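Tridley Parallels - README

Verse-aligned Bible text, plain files, one verse per line. Started as a helper for a study group handout and grew. Covers the four gospels and Acts so far. Letters next, probably in September, no promises.

What you get

gospels.tsv - book, chapter, verse, text
acts.tsv - same columns
parallels.tsv - links between passages that tell the same story
headings.tsv - section headings, kept apart from the text on purpose
notes.txt - places where I wasn't sure

parallels.tsv has 1559 rows. Each row is one link: left passage, right passage, type, confidence. A passage can show up in more than one row. The feeding of the crowd shows up a lot.

Link types

same - same event, close wording
near - same event, told differently
echo - similar saying, different setting
ot - points back to the Old Testament. Only the reference is given, no text, that file isn't done

Confidence is high, mid or low. Low means I went back and forth on it. Please don't treat low rows as settled, there are 40 of them and half could go either way. The anointing stories are the worst. Luke 7 against Mark 14 - I have it as echo, low. Matthew 26 against Mark 14 is same, high, no argument there.

The temple clearing in John 2 is linked to the other three as near. Some people want two separate events. Fine, filter it out. Look for the tag "placement" in the last column.

Verse numbers

Follows the usual English numbering. Verses missing from older manuscripts keep their number and have an empty text field, so Matthew 17:21 is there but blank. Same with Mark 9:44 and 9:46. Don't drop blank lines on load or everything after it shifts by one. Ask me how I know.

The longer ending of Mark is included, tagged "long". John 7:53 to 8:11 is tagged "moved".

Source text

Base is the World English Bible, public domain. Spelling left alone. Quotation marks straightened becuase two of the old scripts choked on curly ones. Headings are mine, so blame me for those.

Loading

Tab separated, UTF-8, no header row. Any spreadsheet will open it but turn off auto-format first, otherwise 3:16 becomes a time of day. Seriously, check this. The Griltbridge copy went out with half the references turned into clock times and it's still floating around. If your file has AM in it, throw it out and download again.

The Jernura reader takes the files as they are. Put them in the texts folder, restart. Ahuja needs the columns swapped, text first - swap.py does that, run it on each file seperately.

Known problems

- Luke 9:51 to 18:14 is thin on links. Long stretch, not much matching in Mark, and I got tired.
- Sermon on the Mount is split into small pieces, Sermon on the Plain into big ones. Should match. Doesn't yet.
- Beatitudes linked verse to verse, woes not linked at all.
- Acts has three tellings of Paul on the road (9, 22, 26). Only 9 and 22 are linked.
- Headings over 200 characters get clipped in Jernura. Shorten them on your end for now.
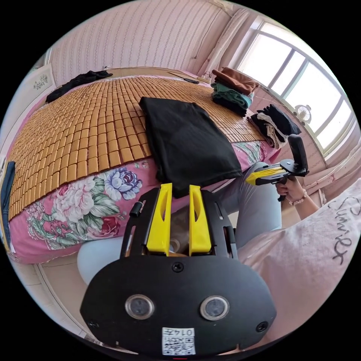
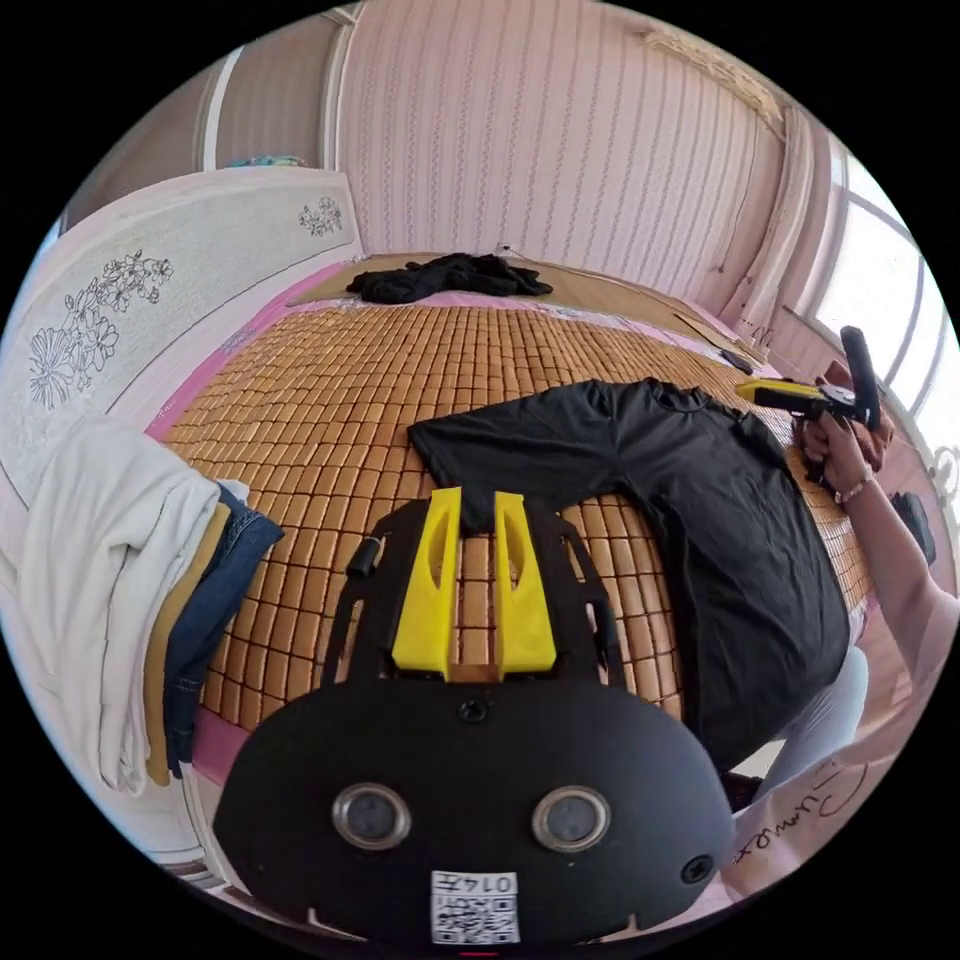
Checking

400 rows were read over by hand against a printed harmony. The rest only got a script check - does the verse exist, is the range the right way round, is the row a duplicate. That won't catch a bad match. If you find one send the row as it stands plus what you think it should be. One per line is easiest.

Please don't send fixes to the wording of the verses. Not my text, can't change it.

License

Verses are public domain. Links and headings, do what you like, a mention of Tridley Parallels is nice but not needed. If you change the links, change the file name too so the copies don't get mixed up again.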